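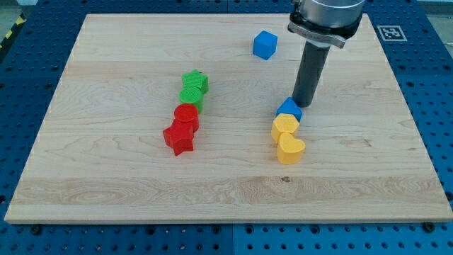 图1 木板、彩色积木与末端杆件，杆端位于蓝色五边形积木上方

推杆工位换杆与重新标定步骤

适用于 Colton 实验间的推杆工位，控制软件为 Handumeo。更换推杆、碰撞停机或移动木板之后，须按本页顺序执行一遍。只更换积木时从第五步开始。

所需工具：内六角扳手一套、Wikström 扭矩螺丝刀、塞尺、无纺布、异丙醇。

一、停机与拆杆
1. 在 Handumeo 中将机械臂移至“维护”位姿，等待状态栏显示“已保持”，再按下急停。
2. 一手托住推杆，松开支架夹紧螺钉，竖直向下抽出。不要左右扳动，支架的平面金属件受侧向力会变形。
3. 检查杆端圆头。有平台状磨损或拉痕的杆报废，不做打磨。

二、装杆
1. 用异丙醇擦净安装孔和杆身上段，晾干后插入到底。
2. 夹紧螺钉分两次拧紧，最终扭矩按支架上的标签执行。
3. 解除急停，以低速让末端法兰转动一个来回，目视杆端有无摆动。有摆动则退回上一步。

三、木板定位
木板平放在蓝色孔板平台上，前沿与孔列平行。板面只用干布擦，液体清洁剂会改变摩擦，推动数据前后不可比。用塞尺检查四角，翘起的一角先处理平台上的碎屑，再考虑换板。

四、标定
1. 擦净平台上的黑白标记，确认边框完整、无反光。标记松动或起边时整张更换，旧胶须清除干净。
2. 运行“标记识别”，连续采集20帧，任一帧丢失即重做。
3. 运行“杆端找零”。杆端下降至触板后自动抬升，程序写入新的Z零点。找零区域内不得有积木。
4. 把新零点与上次记录对比。差值超出界面给出的限值时，多半是推杆没有插到底，不要手动修改数值。

五、摆放积木并试运行
1. 积木平放，有纹理的一面朝上。圆柱、星形、心形、五边形、六边形及方块的摆放不限方向，同色可以相邻。
2. 执行“悬停检查”：杆端依次停在各积木上方，不接触。出现接触时立即停止，回到第四步第3项。
3. 空载循环10次，无报警后转入正常任务。

常见报警
E49：标记不可见。先查遮挡，机械臂本体挡住标记时换一个观察位姿。
“Z向力超限”：杆端压板。重新找零。
“循环未完成”：检查急停回路和控制柜门开关。

保养周期
推杆每2000次循环检查一次，柜体 Stomovent 滤网同时清洁。结果填入工位记录表，由 Yee-man Wan 签收。备用推杆向 Morven Haldane 领取，领用时交回旧杆。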